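4. Setting up the Grevlow mosquito trap

Read this section before you connect the trap for the first time. It covers placement, filling, first start and pairing with the Flillavano app. Cleaning is covered in section 5, and catch reports for health departments in section 6.

The Grevlow is an egg-laying trap for container-breeding mosquitoes. It draws females that are looking for water and holds them on a glue card. It is meant to be used along with ordinary source reduction, and it does not replace repellent, window screens or the advice of your local health department.

4.1 Before you start

Walk the property and empty anything that holds standing water: plant saucers, buckets, tarps, toys, blocked gutters, old tires. A trap placed beside open water has to compete with it and will catch little. Rain barrels that cannot be emptied must have a tight screen or lid.

You will need:

The trap body, lid and entry funnel
One glue card (pack of 10 supplied)
One bait sachet
Clean tap water
The mounting stake, if the trap will stand on soil
A phone with the Flillavano app installed

Note: Water from a softener can be used. Do not use pool water or any water that has had bleach added to it.

4.2 Choosing a location

1. Pick a shaded spot at ground level, close to shrubs or a wall. Direct afternoon sun warms the water and shortens the life of the card.

2. Keep the trap away from doors, patios and places where people sit. The trap attracts mosquitoes toward itself, and some will pass anyone nearby on the way.

3. Check that the ground is level. If the trap leans, the water line will reach the overflow slot on one side and the sensor will report a low fill.

4. Keep the trap clear of lawn sprinklers. Spray entering the funnel dilutes the bait and wets the card.

5. If you are installing more than one trap, spread them along the shaded sides of the property. Do not group them in one corner.

Caution: Do not place the trap where small children or pets can tip it. The glue card is not poisonous but is hard to remove from skin and fur. Vegetable oil loosens it.

4.3 Filling and closing the trap

1. Turn the lid counterclockwise and lift it off. The funnel comes away with it.

2. Push the stake through the two slots in the base and press it into the soil. On paving, leave the stake out and put a brick in the ballast tray under the base.

3. Pour in water up to the lower molded line. Do not fill past the upper line.

4. Tear the bait sachet along the notch and drop the inner mesh bag into the water. Throw away the outer wrapper. Do not cut the mesh bag.

5. Slide the screen into its groove until it clicks on both sides. The screen keeps females from reaching the water and keeps any larvae from leaving it as adults. Never run the trap without it.

6. Peel the backing from one glue card. Hold the card by the uncoated tabs and curl it against the inside wall of the funnel, sticky side inward.

7. Write the start date on the tab in pencil, for example October 13, 2024. Ink runs in humid conditions.

8. Put the lid back and turn it clockwise until the arrow meets the raised dot.

Note: New traps often catch nothing for the first few nights. The bait has to steep before it gives off enough odor. Do not add a second sachet to speed this up.

4.4 Connecting the sensor

The sensor under the lid measures water level and temperature and estimates the number of insects on the card. It is sealed and has no switch. It wakes when the battery tab is pulled.

1. Pull the clear battery tab straight out from the side of the lid. The indicator blinks green.

2. Open the Flillavano app and allow Bluetooth and location access. Location is used only to attach the trap to a map square.

3. Choose Add trap, then Grevlow. Stand next to the trap and hold the phone near the lid.

4. Wait for the four-character code to appear and compare it with the code printed under the rim. If they match, choose Confirm.

5. Enter a name for the trap, such as North fence. Names are limited to 80 characters.

6. Choose how often the app should remind you to check the trap. The default is every seven days. A shorter interval is recommended during a local outbreak of dengue or West Nile virus.

If the indicator blinks amber, the water is below the lower line. Top it up and wait for the next reading, which can take up to 180 seconds.

If the indicator does not blink at all, check that the whole tab came out. A torn piece left in the slot will keep the battery from making contact. Remove it with plastic tweezers. Do not use metal tools in the slot.

If the phone cannot find the trap, turn off other Bluetooth devices close by and try again. Headphones that connect by themselves when the phone wakes are a common cause of dropped pairing, and so are car systems when the trap is near a driveway.
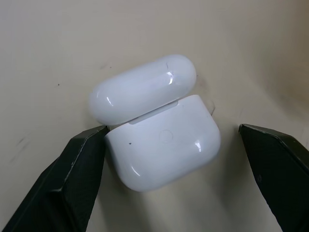 Once pairing has finished, the other devices can be turned back on. The trap stores its readings and sends them the next time the phone is in range, so it does not need to stay connected.

4.5 Joining a shared map (optional)

Readings can be shared with the Skiltavis neighborhood map, which groups traps by square and shows the trend for each one. Exact addresses are not displayed.

1. In the app, open Settings and choose Shared map.

2. Read the data notice and choose Agree or Not now. The trap works the same either way.

3. Select your map square. If your property lies on a line between two squares, use the one that contains the trap.

Each trap record holds 3,000 readings. When the record is full, the oldest readings are overwritten. Export the record first if you want to keep a full season.

Note: The count is an estimate of insects on the card. It does not identify species and cannot show whether a mosquito carries a virus. Only a laboratory can do that. Do not use a low count as a reason to skip repellent, and do not use a high count as evidence that anyone has been infected.

4.6 First check

Make the first check one week after setup.

1. Put on disposable gloves.

2. Open the lid and look at the card. Replace it if it is dusty, wet or more than half covered.

3. Look through the screen for larvae. A few are normal. If there are many, pour the water onto dry soil away from drains and ponds, rinse the body and refill as described in 4.3.

4. Run a finger along the screen groove. If any part of the screen has lifted, press it back until it clicks.

5. Choose Check done in the app. This resets the reminder and the card count.

Caution: Do not pour trap water into a storm drain. Larvae can survive there.

In regions with a cold winter, the trap can be put away once night temperatures stay below freezing. Empty it, dry all parts and store the lid indoors. Mosquito eggs survive drying, so scrub the inside wall with a stiff brush before storage and again before setting the trap out in June, or earlier if your health department reports activity.

Replacement cards, sachets and screens are supplied by Meireles. Quote the part number molded into the underside of the base when ordering. Cards made for other traps do not fit the funnel and will block the sensor.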